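The February Drawer Check: My Dresser Safety Checklist, With Comments

By Corrado Marchetti
Last updated in February

172 shares | 3 comments

I started doing this check after a drawer came right off its runner and landed on my foot. It was the sock drawer, too, the one you'd think couldn't hurt anybody. Now I go over the whole dresser twice a year, and people at the Borby tenants' evening kept asking for my list, so I typed it up with my own notes under each item. Copy it, cross things out, write your own swear words in the margins. It was written for a plain wooden dresser with pull-out drawers, the kind half the building seems to have.

You need a flashlight, a screwdriver, a dry cloth and a bit of candle. I like to do it at 9 in the morning when there's decent light in the bedroom, but suit yourself.

PART ONE – THE DRESSER ITSELF

1. Anchored to the wall?
[x] OK [ ] Fix [ ] N/A
Comment: Grab the top and give it a gentle tug forward. If it moves at all, stop here and deal with that first. Mine has two brackets into the studs. I had one bracket for years and felt very pleased with myself until I tried the tug at the other end.

2. Level on the floor?
[ ] OK [x] Fix [ ] N/A
Comment: The back left foot had crept off its shim again. I pushed it back in and will glue it when I find the glue. A dresser that leans will let its drawers slide open by themselves, and then somebody walks into one in the dark (me, twice).

3. Nothing heavy on top?
[x] OK [ ] Fix [ ] N/A
Comment: The TV moved out ages ago. There's a lamp and a dish of coins up there now. Fella, the cat, would like it noted that he also sits there, but he's staying.

PART TWO – THE SOCK AND UNDERWEAR DRAWER

4. Stops working?
[x] OK [ ] Fix [ ] N/A
Comment: Pull it out slowly with one hand underneath. You should feel it catch before it gets anywhere near falling. If your drawer never had stops, the hardware store sells little screw-in ones, and they take no time at all to put in.

5. Overfilled?
[x] OK [ ] Fix [ ] N/A
Comment: My rule is that I need to see wood between the clothes. When it's jammed to the top, things ride up over the back, fall down behind and block the drawer from closing, and then you shove, and that's how the runner gets bent. I sort before I inspect – pairs together, rolled, anything with holes goes to the rag bag.

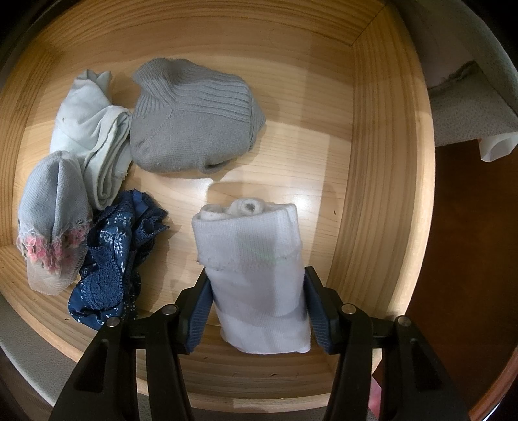
And please don't pile it all back in until you've finished the rest of the items. I did that the first time and had to take everything out again for number 7, grumbling the whole way.

6. Clothes rolled and off the runners?
[x] OK [ ] Fix [ ] N/A
Comment: Loose stuff is what gets caught. Thin socks are the worst, and anything with lace or a fringe, because the little threads find every rough spot going. I keep the bundles away from the sides as much as I can. If you feel a snag when you close the drawer, open it and look before you push any harder!

7. Inside surfaces smooth?
[ ] OK [x] Fix [ ] N/A
Comment: Run the dry cloth along the bottom and up the walls. If the cloth catches, you've got a splinter or a raised staple, and better the cloth than your finger. I found one rough patch near the back corner and took it down with fine sandpaper, going with the grain. Wipe out the dust afterward or you'll be wearing it.
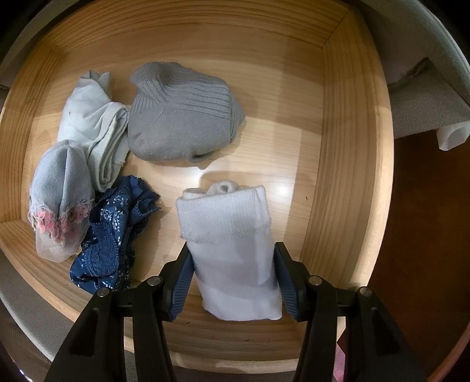
Item 7: gray socks, navy underwear and the rest in the wooden drawer.

8. Bottom panel sound?
[x] OK [ ] Fix [ ] N/A
Comment: Press down in the middle with a flat hand. A little give is fine. If you hear a crack or see the panel slipping out of its groove at the back, empty the drawer and fix it that day. A thin bead of wood glue and a night under some books has worked for me every time so far.

9. Handle or knob tight?
[ ] OK [x] Fix [ ] N/A
Comment: Loose again, half a turn with the screwdriver. I swear I write this same comment every time. A drop of thread glue is on the shopping list, along with the other glue.

10. Any smell, damp or moth signs?
[x] OK [ ] Fix [ ] N/A
Comment: Stick your head in and sniff. Musty means damp, and damp usually means the dresser is too tight against an outside wall. Leave a hand's width if your brackets allow it. For moths, look at the wool first. Mine was fine, but I put in a fresh cedar block anyway, up front where I'll remember it. No mothballs in here, thank you – Mrs. Acheampong downstairs gave me a whole bag once and the bedroom smelled like 1950 until spring.

PART THREE – COVERS, BOXES AND OTHER EXTRAS

11. Fabric covers and soft boxes kept clear of the drawer?
[ ] OK [x] Fix [ ] N/A
Comment: I love a fabric storage cover, they keep the dust off beautifully, but they wander. If a cover is hanging over an open drawer it can get pulled in when you shut it, and then the seam rips or the drawer jams. Fold it back or take it off before you close up. Same goes for straps, zipper pulls and the ends of bathrobe belts.

12. Plastic wrappers out?
[ ] OK [x] Fix [ ] N/A
Comment: Check in between the clothes for packaging from new things, tags, those tiny clear hooks that socks come on. If you have little ones visiting, this one matters more than it sounds. I go through the pile bundle by bundle and keep a paper bag next to me for the trash.

13. Drawer closes fully with one finger?
[x] OK [ ] Fix [ ] N/A
Comment: My favorite item, because it feels so good when it passes. Rub the candle along the runners first and slide the drawer in and out a few times. If you still need your hip to close it, go back to number 5 and be strict with yourself. 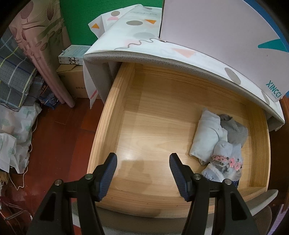

Acheampong wrote to me that I should've put the sorting before the wall brackets, seeing that a stuffed dresser is heavier and a lot harder to test. Fair point, and I've gone back and forth on it. I'm leaving the order alone, mostly so the people who already copied the list don't get mixed up, but if your drawers are bursting then by all means sort first.

PART FOUR – BEFORE YOU WALK AWAY

14. Only one drawer open at a time?
Comment: Less of a check and more of a habit. Two or three open drawers at once can tip a dresser that passed the tug test perfectly well. Close one, open the next.

15. Fixes written down?
Comment: I keep mine on a card taped inside the closet door. This time it says: glue the shim, thread glue for the knob, put the cover back properly. The card from last time also said glue the shim, so make of that what you like.

16. Next check set?
Comment: I do February and then again when the winter sweaters come out of storage.

If you're over in the Cisstead building, your dressers are the older kind with wooden runners and no stops, so be extra careful with number 4 and keep that hand underneath. Go easy on the candle too, it builds up on the old ones and you end up scraping it off with a butter knife.

Comments (3)

Tugged mine and the whole thing came forward. Brackets going in tonight!

Does the candle have to be white? I only have red and I'm worried about my shirts.

Corrado Marchetti: White or plain beeswax, please. Red will get on everything you own.

552 views | Contact | Back to top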